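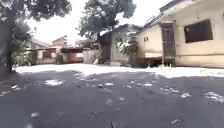 Asphalt in the shade, bright ground beyond.

From: Purba
To: hendonden-hardware list
Date: 9th October
Subject: Re: [hendonden-hardware] Ranemeck laptop refresh, worth having?

On the list, Hornarcombe wrote:

> Has everyone seen that Ranemeck have redone their thin laptop? New
> processor, brighter screen, and they say the battery is good for 30 per
> cent longer than the last one. The screen goes to 1000 nits as well. I
> have the old model and the fan drives me up the wall, so I'm tempted to
> order before December while they're still giving money for trade-ins.
> Can anybody think of a reason not to?

I can think of several, though I doubt you'll thank me for them.

The battery claim first. 30 per cent longer than the last one doing what? I read the product page twice and the small print says video playback, wireless off, screen at a setting they don't name. I have never in my life bought a laptop so I could watch one film over and over with the network switched off. The old model had a similar line on its page, and mine managed a working morning and a bit of the afternoon. Look at the capacity, too. It's the same 70 watt-hour pack as before. So all the extra time has to come from the processor and the screen, and they've made the screen brighter. Perhaps the chip really is that much better at idling. I'd want to see somebody without a discount code say so.

As for 1000 nits, check whether that is the whole panel or a small patch of it for a few seconds while showing HDR video. The page says "peak". If you mostly have a spreadsheet and a browser open you'll never get near it, and you may find the everyday brightness is much the same as you have now. They don't give a figure for that, and I assume they know what it is.

The fan is what you're really asking about, and there the page says "redesigned cooling" and stops. No noise figure, no drawing, nothing on whether the vents have moved. It's the same case, as far as I can tell from the dimensions, with a chip that is allowed to draw more power. I don't see how that comes out quieter under load. It might be quieter when you're typing. Have you tried capping the processor in the power settings on the one you've got? I did that on mine and lost a little speed on big compiles, and the whine mostly went. Also open it up and clean it, if you haven't. The bottom cover is held on with ordinary small screws and the fan is right there.

Two other things that bothered me:

The memory is now soldered. It was in sockets before. You have to decide on the day how much you'll want in five years, and the step up to the bigger amount costs a good deal more than the chips would in a shop.

The firmware. Some of you will remember me moaning about update 1909 for the old model, the one that stopped it waking properly with the lid shut and an external monitor plugged in. That took them months to put right, and the release notes for the fix said "improves stability". I'm not in a hurry to be first in the queue for a new board from the same people.

On the trade-in money – read what condition they want it in. Last time round they knocked a lot off for marks on the lid, and you only found out the final sum once they had the machine. You'd very likely do better selling it to someone on this list.

I'll grant them the keyboard. I had a go on one in the shop and the keys have more travel than ours, and the arrow keys are a proper size at last. The hinge felt stiffer as well, though it was a new machine and ours was stiff when it was new.

If yours were dying I might say go ahead, with the middle processor and as much memory as you can stand to pay for. A noisy fan is a different matter. Try the power cap for a week and tell us how you get on. And if anyone has bought the new one already, could you post the idle power draw on battery, with the wireless on please?

Purba

_______________________________________________
hendonden-hardware mailing list
To leave, send a blank message with "unsubscribe" as the subject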